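시뮬레이션으로 학습한 롤탑 덮개 열기 정책, 손목 카메라만 쓰면 성공률이 뚝 떨어지는데 원인이 뭘까요

로봇/자동화 > 시뮬레이션·학습

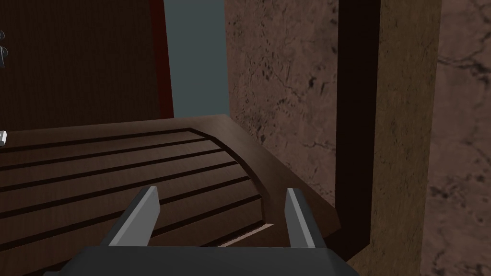
글쓴이: 슬랫초보
작성일: 2019-04-15

급해서 두서없이 씁니다. 양해좀요.

석사 과정이고 주제가 관절 있는 가구 조작입니다. 서랍, 여닫이문은 어느정도 되는데 롤탑(탬버 덮개, 가로로 긴 나무 살이 줄줄이 이어져서 곡선 따라 말려 들어가는 그거) 책상에서 막혔어요. 랩 내부 코드명으로 Namo라고 부르는 정책이고, 시뮬 환경은 Zirnex 위에 저희가 가구 에셋 얹어서 씁니다. 평행 그리퍼, 손가락 두 개짜리. 팔은 7자유도.

상황 정리하면

- 시연 데이터 268개. 전부 시뮬에서 텔레옵으로 모음
- 입력은 손목 카메라 RGB + 관절각 + 그리퍼 개폐값
- 출력은 엔드이펙터 델타 포즈. 행동은 한 스텝씩 예측 (청크 안씀)
- 에피소드 최대 길이 1547스텝. 이거 넘으면 실패 처리
- 평가는 100번씩, 책상 위치랑 벽 재질 랜덤

고정 카메라(방 구석에서 내려다보는 것) 같이 넣으면 절반 넘게 성공합니다. 근데 손목 카메라만 쓰면 열에 한두번? 논문 주장이 "손목 카메라만으로 된다"라서 고정 카메라를 넣을 수가 없어요. 지도교수님도 그건 양보 안하심.

실패 모양이 거의 똑같습니다. 접근은 잘 해요. 덮개 오른쪽 끝 둥근 테두리 근처까지는 잘 감. 그다음에 내려가다가 멈추고, 살짝 올라가고, 다시 내려가고. 손가락은 벌린 채로요. 그러다가 시간 초과. 가끔은 엉뚱한 홈에 손가락 끝 집어넣고 거기서 당김. 당연히 안열림.

제가 해본 것

해상도 두배로 올림 → 거의 차이 없음
학습 더 돌림 → 학습 손실은 내려가는데 성공률 그대로
벽 텍스처 랜덤화 끔 → 조금 오름, 근데 이건 평가 조건이 쉬워진거라 의미 없는듯
관절각 입력 뺌 → 오히려 조금 올랐음?? 이건 왜인지 모르겠어요
그리퍼 색 바꿈 → 변화 없음

덮개 살이 다 비슷하게 생겨서 지금 몇번째 홈 위에 있는지 카메라로 구분이 안되는게 아닐까 싶은데, 그럼 방법이 있나요? 아니면 제가 보상이나 데이터 쪽에서 뭘 빼먹은 건지. 5월에 초록 마감이라 시간이 별로 없습니다. 큰 구조 변경은 힘들고 일이주 안에 해볼만한 것 위주로 부탁드려요.

아 그리고 덮개 관절은 그냥 회전 관절 하나로 모델링돼 있습니다. 살 하나하나가 따로 움직이는건 아니고 덮개 메시 통째로 돌아가요. 이게 문제일 수도 있나요?

홈따라가기 님의 답변
채택됨

비슷한 걸로 반년 날린 사람입니다. 급하신거 같으니 결론부터.

지각 문제 절반, 데이터 문제 절반으로 보여요. 둘 다 큰 수정 없이 손볼 수 있습니다.

먼저 주기적 패턴 얘기. 맞게 보신것 같아요. 평행한 홈이 계속 반복되면 손목 카메라 입장에서는 한 칸 옆으로 가도 그림이 거의 같습니다. 네트워크가 절대 위치를 못 잡아요. 고정 카메라 넣으면 되는 이유가 그거고요. 그런데 홈만 보이는게 아니잖아요. 살이 끝나는 자리의 둥근 테두리, 뒤쪽 벽, 옆 기둥, 이런건 반복이 안 되는 단서입니다. 정책이 이걸 써야 되는데 안 쓰고 있을 가능성이 높음. 벽 텍스처 랜덤화 껐을때 조금 올랐다는 것도 같은 맥락일 수 있어요. 벽 무늬를 위치 단서로 쓰고 있던거죠. 그건 별로 좋은 단서는 아니지만.

확인 방법. 실패한 에피소드에서 멈칫하는 구간 이미지 뽑아서 테두리 부분만 회색으로 덮고 정책에 다시 넣어보세요. 출력이 거의 안 바뀌면 테두리를 안 보고 있는 겁니다. 홈 부분 덮었을 때랑 비교. 반나절이면 됩니다. 이거부터 하세요, 재학습 전에.

안 보고 있으면 쓸 수 있는거:

랜덤 크롭을 너무 세게 하고 있지 않은지 확인. 저는 크롭 증강 때문에 테두리가 화면 밖으로 나가는 샘플이 엄청 많았어요. 크롭 폭 줄였더니 그것만으로 꽤 올랐습니다. 코드에 기본값으로 들어가있어서 한참 몰랐음.

보조 손실 하나 추가. 시뮬이니까 덮개 손잡이(또는 덮개 아래쪽 가장자리) 위치를 그리퍼 좌표계 기준으로 공짜로 뽑을 수 있잖아요. 이미지 인코더 뒤에 작은 헤드 달아서 그 3차원 좌표를 맞추게 하세요. 가중치는 작게. 테스트때는 헤드 버리면 되니까 "손목 카메라만" 주장은 그대로 유지됩니다. 논문에 학습때 특권 정보 썼다고 한줄 쓰시면 되고요. 꼭 쓰셔야 됩니다 리뷰어가 물어봐요.

직전 프레임 두세장 같이 넣기. 단, 이건 부작용 있음. 아래에.

이제 멈칫거리는거. 이건 지각이 아니라 데이터일 확률이 큽니다. 텔레옵으로 모으셨다고 했죠? 사람이 조작하면 닫기 직전에 꼭 멈춥니다. 화면 보고 각도 재느라. 그 구간이 데이터에서 "거의 안 움직임" 라벨로 잔뜩 들어가요. 정책은 그 근처만 가면 안 움직이는게 정답이라고 배움. 한 스텝씩 예측하면 여기서 못 빠져나옵니다. 사람은 좀 쉬다가 움직이는데 정책은 시간 개념이 없으니까 영원히 쉼 ㅋㅋ

관절각 뺐더니 올랐다는 것도 이걸로 설명이 됩니다. 관절각이 들어가면 "이 자세 = 멈춤"을 외우기가 너무 쉬워요. 이미지 안 보고도 손실이 내려가거든요. 프레임 여러장 넣는 것도 비슷한 위험이 있고요, 이전 움직임 보고 다음 움직임 베끼는 식으로 됩니다.

해볼 순서

1) 시연에서 이동량이 문턱값 이하인 스텝 쳐내기. 그리퍼 개폐가 바뀌는 스텝 앞뒤는 남기세요. 안그러면 닫는 타이밍이 날아감. 저는 처음에 이거 실수해서 그리퍼가 아예 안닫혔습니다
2) 행동 청크. 안쓰신다고 했는데 구조 변경이라고 할것도 없어요. 출력 차원만 늘리고 앞부분만 실행. 열 스텝 정도부터
3) 관절각은 일단 뺀 상태로 유지. 그리퍼 개폐값만 남김
4) 그다음에 보조 손실

한꺼번에 바꾸지 마시고요. 뭐가 먹혔는지 모르면 절제 실험표 못 씁니다. 5월 마감이면 어차피 표 필요하실 텐데.

회전 관절 하나로 된건 여는 동작 자체에는 큰 문제 없을거예요. 다만 메시가 통째로 돌면 충돌 형상이 어떻게 들어가 있는지 보셔야 됩니다. 볼록 껍질 하나로 퉁쳐져 있으면 겉보기엔 홈이 파여 있는데 물리적으로는 매끈한 면이에요. 손가락 끝이 홈에 들어간 것처럼 보이는데 사실은 면을 뚫고 있거나, 반대로 걸려야 될 데서 미끄러지거나. Zirnex에 충돌 형상 표시 옵션 있죠? 켜서 한번만 보세요.

글쓴이 댓글
와 감사합니다. 충돌 형상 켜봤는데 진짜 볼록 껍질 하나네요... 덮개 전체가 통짜. 홈에 손가락 넣는거 시각적으로만 들어가는 거였음. 정지구간 제거부터 돌려놓고 테두리 가리기 테스트 하겠습니다.

홈따라가기 님의 댓글
통짜면 볼록 분해 하시고 시연 다시 재생해서 여전히 성공하는지 꼭 보세요. 형상 바뀌면 예전 시연 중에 안 열리는게 나옵니다. 그건 버려야됨.

prollent_user 님의 답변

고정 카메라 그냥 쓰세요. 실제 현장에서 손목 카메라만 쓰는데가 어딨나요. 저희는 Prollent로 다 합니다 카메라 세대 쓰고 잘 됩니다.

글쓴이 댓글
본문에 적었는데 고정 카메라를 못 넣는 조건이라서요ㅠ 그래도 답변 감사합니다

prollent_user 님의 댓글
아 그건 못봤네요. 그럼 깊이 카메라는요? 손목에 달린거면 조건 안어기는거 아닌가.

글쓴이 댓글
RGB만이에요. 깊이는 비교군으로는 넣을수 있을것 같네요. 생각해볼게요

재현되면좋겠다 님의 답변

채택 답변에 거의 동의하고, 평가 쪽만 보태요. 좀 길어질듯.

첫째. 100번 평가가 시드 하나짜리인지 궁금합니다. 열에 한두번 성공하는 구간에서 시드 하나로 100번이면 몇 퍼센트포인트 차이는 그냥 잡음이에요. "관절각 뺐더니 조금 올랐다", "텍스처 껐더니 조금 올랐다" 이 두개가 진짜 오른건지부터 의심. 학습 시드 세개, 각각 같은 초기 조건 목록으로 평가하세요. 초기 조건을 매번 새로 뽑지 말고 파일로 고정. 그래야 어떤 책상 위치에서 이겼고 졌는지 짝지어서 비교가 됩니다.

둘째. 성공/실패 하나로만 재지 말고 단계별로 쪼개세요. 테두리 근처 도달 / 접촉 / 덮개가 조금이라도 움직임 / 끝까지 열림. 지금은 둘째 단계에서 다 죽고 있는데 최종 성공률만 보면 개선이 안 보여요. 정지구간 제거하면 접촉률은 확 오르는데 성공률은 그대로, 이런 경우 흔합니다. 그때 "효과 없네" 하고 되돌리면 손해.

셋째. 시연 268개면 책상 위치 분포를 한번 찍어보세요. 사람이 텔레옵하면 하기 편한 배치에서 성공한 것만 저장되는 경향이 있습니다. 저희 쪽은 가구가 벽에 바짝 붙은 배치가 시연에 거의 없었어요. 팔꿈치가 걸려서 조작자가 포기하고 리셋했던것. 그런데 평가에는 그 배치가 나오고요. 저희가 Price라고 부르던 배치 샘플러가 있었는데, 실패한 초기 조건을 큐에 다시 넣어서 조작자한테 강제로 또 시키는 단순한 물건입니다. 그걸로 130개 더 모은게 그냥 아무 위치에서 더 모은 것보다 훨씬 나았어요. 이름이 왜 그런지는 저도 모름.

시연을 더 모을 시간이 없으면, 잘 된 시연에서 책상만 조금 옮기고 궤적을 책상 좌표계 기준으로 변환해서 재생 → 성공한 것만 추가. 시뮬이니까 밤새 돌리면 됩니다. 접촉 이후 구간은 변환이 잘 맞는데 접근 구간은 시작 자세에서 이어붙여야 해요. 선형 보간으로 충분했습니다. 관절 한계 걸리는것만 걸러내고.

하나 반대하는 부분. 보조 손실로 손잡이 좌표 맞추는거, 저는 효과를 못 봤습니다. 인코더는 좌표를 잘 맞추는데 정책 헤드가 그걸 안 쓰더라고요. 좌표 예측값을 정책 입력으로 직접 넣어주니까 그제서야 올랐어요. 이 경우 테스트때도 헤드를 못 버리지만 입력은 여전히 손목 영상 하나니까 주장에는 문제 없을듯. 다만 예측이 틀리면 그쪽으로 확신을 갖고 가버려서, 학습때 예측값에 잡음 섞는게 필요했습니다.

홈따라가기 님의 댓글
그럴수 있어요. 저는 인코더를 정책이랑 같이 끝까지 학습시켰고 얼리지 않았는데 그 차이일지도. 얼리셨어요?

재현되면좋겠다 님의 댓글
네 얼렸어요. 그럼 그게 원인일수도 있겠네요. 글쓴분은 안 얼리고 먼저 해보시는게 나을듯

글쓴이 댓글
중간 경과요. 정지구간 제거 + 청크 열 스텝으로 시드 하나만 먼저 돌려봤습니다 (한꺼번에 바꾸지 말라고 하셨는데 급해서 죄송). 멈칫거리는건 확실히 줄었어요. 대신 엉뚱한 홈 집는 비율이 늘었네요. 이제 그게 주된 실패. 테두리 가리기는 가려도 출력이 거의 안변함. 홈 가리면 확 변하고요. 크롭 설정 보니까 진짜 세게 걸려있어서 줄여서 다시 돌리는 중입니다. 초기 조건은 파일로 고정했어요.

글쓴이 댓글
아 그리고 볼록 분해 후에 시연 재생하니까 안열리는게 꽤 나오네요. 골라내는 중. 단계별 지표 넣고 시드 세개 결과 나오면 여기 다시 올릴게요.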